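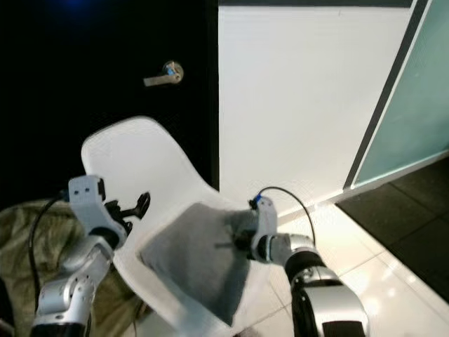

Cushions keep sliding off my chairs – what are you all doing about it?

Posted by Apinya Phetsri in Home & Living > Furniture and Soft Stuff

Hi everyone, long-time lurker and first-time poster, so be gentle! I moved into a new place in November and I've been furnishing it a bit at a time, mostly from the Pusorden outlet and from whatever my aunt was getting rid of. The result is that I have a very mixed bunch of seats. I've got white molded plastic chairs with a curved back, and I've got a square upholstered stool, gray, padded on top. On all of them I've been using loose gray cushions, and on the stool it's more of a bed pillow really, one of those plump fuzzy ones.

My problem is that nothing stays where I put it. On the plastic chairs the cushion turns until it's sitting corner-first, then one corner droops over the front, and then you stand up and it goes with you and lands on the floor. I have white tile all through that part of the apartment so every time it falls I'm picking crumbs and hair off gray fuzz. On the stool it's a bit better but the pillow is too big and it flops over the edge whichever way I set it down.

I already tried that rubbery drawer liner from the dollar store, cut to size. It worked for maybe a week and then it started creeping out the back and looked awful. I also tried double-sided tape, which I do not recommend, I was scraping at that chair with my fingernail for an entire evening.

What I'd like to know:

Is there something that really holds a cushion on slick plastic without leaving a mark? And should I just give up on pillows on the stool and buy a proper square pad? I don't want to spend a lot, I saw a set of pads from Collet for $31 and that's the top of what I'd pay. My mom has a bad hip and sits on these when she visits, so a hard seat isn't an option, and I don't love the idea of her sitting down on something that slides.

Thanks in advance!! Also if anyone knows how to get the fuzzy ones clean after they've been on the floor five times in one day, I'm all ears.

Duangjai Thongdee

Oh I've been through this exact thing, and with the same kind of chair by the sound of it. Molded plastic is the worst for it. The seat is dished a little and slopes down at the front, so anything you put on there wants to go forward and take a walk.

First thing, and please do this before you buy anything: wash the chair seats. Dish soap, warm water, rinse, dry it all the way. If you've had tape or drawer liner on there you probably have a film on the plastic and every grippy product will fail on top of it. I went through two sets of pads before I figured that out and felt pretty silly.

Then ties. I know, ties look like grandma's kitchen, but on a chair with a solid molded back there's often nothing to tie to, so what I did was sew a long loop of wide elastic to the underside of the cushion, front to back, and slip the whole thing around the seat like a headband. You don't see it unless you flip the chair over. Measure around the seat first and cut the elastic a bit shorter than that so it pulls. I used flat black elastic because I had a roll of it, white would have been smarter.

If you don't sew, Sondine makes a thin foam sheet with a tacky side (tacky, no glue) and you put it between the cushion and the seat. Cut it smaller than the cushion by two fingers all the way around and it won't creep out where you can see it. Mine needs a rinse under the faucet every couple of weeks when it gets linty, then it grabs again.

For the stool, yes, I would give up on the pillow. A bed pillow on a stool is always going to hang over. It's made to squish and it's got nothing behind it to lean on, so the middle goes flat where you sit and the corners all stick out.
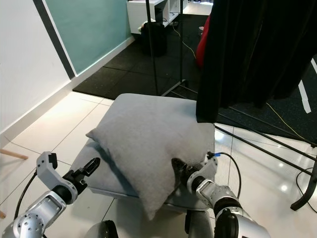 How thick should a pad be on a stool that already has a padded top?

Thinner than you'd think, two inches at the most, and firm. The padding underneath is already giving way when you sit, so a tall soft cushion on top of it feels tippy, and it raises you enough that your feet don't sit flat. Measure the top of the stool side to side and buy a pad that same size or a hair smaller.

With your mom's hip I'd go firmer still on the one she uses, and I'd want it fastened with the elastic and not only the tacky sheet. Have her try it with you standing right there. My mother-in-law said hers was fine and then admitted on Friday she'd been holding on to the table each time she got up! A chair with a back is kinder than a stool anyway, so I'd save the chair for her and keep the stool for yourself or for putting your feet up.

Keep the plump pillow though, it'll be lovely on a couch or behind your back in bed.

About the washing – check the tag. If the fuzzy cover zips off, turn it inside out, cold wash, gentle, no fabric softener (softener makes fuzz go flat and sort of greasy). Dry it low with a couple of clean tennis balls and stop before it's bone dry, then shake it hard and let it hang. If the cover is sewn shut you're stuck with a damp cloth and a lint roller. I keep a rubber dish glove for hair, you drag your hand across in one direction and it comes off in a roll. Gross and very satisfying.

puler_fan_169

just get velcro. stick on dots, rough side on the chair, soft side on the cushion. done. had mine on there 5 years

only thing is if you take the cushion off and sit down in shorts you will know about it

Apinya Phetsri

Thank you both! Duangjai, I washed one chair last night and wow, the water was gray, I had no idea. The cushion already slides less and I haven't even put anything under it yet. I'm going to try the elastic because I have some left over from a skirt, and I measured the stool and it's an easy size to find, so I'm going to look for a firm pad for that this weekend. If the Collet ones are too soft I'll keep looking.

Velcro is my backup plan, I'm a little scared of the glue after the tape evening. Does it come off plastic if you change your mind? Mine are 100% going to get moved from chair to chair, I can't help myself.

Duangjai Thongdee

It comes off plastic with a hair dryer on warm and some patience. Heat it, peel slowly, then rub whatever's left with a bit of cooking oil and wash the seat again with dish soap. Try it on the underside of one chair first, some plastics get a dull spot from it. And get the elastic nice and snug! Mine was too loose the first time and I had to unpick the whole thing.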